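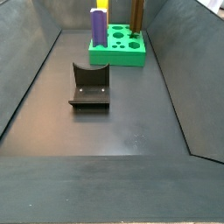 What is there to see at a toy works open day if you haven't brought any children along?

Quite a lot, as long as you like finding out how ordinary things are made and don't mind a fair bit of standing up.

I went to the Stitetti open day on my own, having grown up with a shape sorter that lived in a biscuit tin at my grandmother's and having never given a thought to where such a thing might come from. The firm opens its doors twice a year, once in spring and once in November, and a neighbour's daughter had passed me her ticket when she found she couldn't use it. It cost her 5 pounds and I paid her back in marmalade, which I think she did rather well out of.

You go in by the old side of the building, under a stone with 1834 cut into it, from the days when it was a rope works. The corridor beyond it still slopes for no good reason and smells of floor polish. At the end there is a long room with the display cases, and I'm afraid I held up the whole queue there, as they have sorters going right back to the early wooden ones, some with the paint quite chewed off at the corners. There was a blue one with a duck-shaped hole that I would have taken home on the spot.

After that comes the room I liked best, where the shapes and the bases are tried together. The sorter they had out was the new one, sold under the name Prorkel, and it's a lovely cheerful thing, a bright green block with round holes in two or three sizes and a star over to the right. What surprised me was the length of the pieces. I was expecting the stubby little shapes I remember, and these are tall, more like posts, so that they stand right up out of the block when they are in. The purple one has a paler lavender end to it, there's a yellow to go with it, and the star is a brown with a touch of bronze, ridged all the way up so that it catches the light very prettily. I did think brown an odd choice for a toy until I saw it against the green, and now I rather want a cushion in those two colours.

Our guide explained that the fit is what they fuss over most. Too snug and a small child gives up and throws it, too slack and it's no puzzle at all, and the star is apparently the worst of the lot, having so many edges to get wrong. A lady behind me asked why they didn't simply leave the star out, and there was quite a silence! It seems the star is the one everybody writes in about, and they dropped it from an earlier set and had letters for months.

We were then given a go ourselves, at a low table with older sets from Notell, the firm Stitetti bought up some while back. I am 60 and I put a hexagon in the wrong hole twice. The gentleman next to me managed all of his with his eyes shut, and was unbearable about it all the way to the tea room.

The tea room itself is a bit small for the numbers, and if you are particular about cake I would go there before the tour, as by the time our group came in there was only fruit loaf. Very nice fruit loaf, mind you. The shop is next door and sells seconds in paper bags, where you take your chances with the colours, and also a good line in plain storage boxes made for them by Mitsotakis-Vlachou. I bought one of those and a bag of seconds for my great-nephew, which proved to have three yellows in it and no star.

Getting there is easy enough on the number 17 bus, which stops opposite the gate, though do check the time of the last one back. There is a small car park for those who need it, and the floors are level apart from that corridor. Benches are scarce once you leave the display room, so anyone with a bad hip should sit down there while the others look at the ducks.

Tickets for the November opening go on sale in the shop and by post over the summer. I've already put my name down for two.

Posted 7 Apr 2025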